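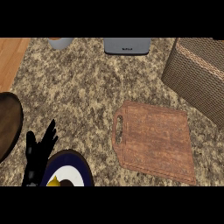
Okay, so I'm reopening this one, sorry everybody! The drift is back in the kitchen sim and it only happens when I'm driving the arm by remote, never on playback. Task is the usual Stellden kitchen one: pick a piece of food off the plate and set it on the cutting board. I go for the yellow one first, next to the brown one, with the gripper coming in from the left of the plate, and right when I slow down to line up the fingers the whole hand starts sliding away from me. My own hand is dead still on the controller. If I squeeze anyway I get the rim of the plate, and then the demo is junk and I have to reset.

Setup, same as my first post: Vidmar hand controller, Clutico teleop client, build 34, wired network. Granite counter layout with the wicker basket, if that matters to anyone.

What I've tried so far:
- Restarted the client (of course)
- Recalibrated the controller, twice
- Swapped the USB cable for the one off Volkan's desk
- Turned the desk lamp off, no idea why, somebody on the old thread said to

No change from any of it.

Reply from Zdenka Tomić
Hi! Can you tell me what your motion scale is set to, and whether you're using the clutch button between moves? Also please send the session log, the client one and not the sim one.

Me again
Scale is 3. I know the guide says 2, but at 2 I have to clutch over and over to get from the plate across to the board and my wrist gets cranky. And yes, I clutch, usually once right before I come down on the food. Log attached. The bad stretch is demo 12, you'll hear me muttering if the audio got saved (please don't play it in the meeting).

Reply from Zdenka Tomić
Thanks, that helps a lot. I can see the clutch release in demo 12, and the hand starts moving right after it with no input from you. Looks like the client is holding on to the old wrist angle and then easing the arm back toward it. A bigger scale makes it easier to notice. Could you try two things for me, one at a time?
1. Leave the scale where it is and turn off "smooth re-engage" under Input.
2. Turn it back on and drop the scale to 2.

Me
Did both! With smooth re-engage off, no slide at all. The hand does give a tiny jump when I let go of the clutch, so I've started clutching higher up over the counter, well clear of the plate, and coming down in one go. With it on and scale at 2 the slide is still there, just slower. So it's the smoothing.

I recorded a fresh batch with it off and Sumaiya Jayawardena went through them and kept all but one. The one she tossed was on me, I let go too early over the board.

Reply from Zdenka Tomić
Great, I've passed it to Nipon Wongsuwan as a client bug. Please keep smooth re-engage off until there's a new build. Can I close this?

Me
Could you leave it open till the build comes out? Despina starts recording on the other station soon and I'd like her to find this thread. I've switched the setting off over there too, but it comes back on if you reset your profile, so check it first, Despina!

Status: Waiting on new build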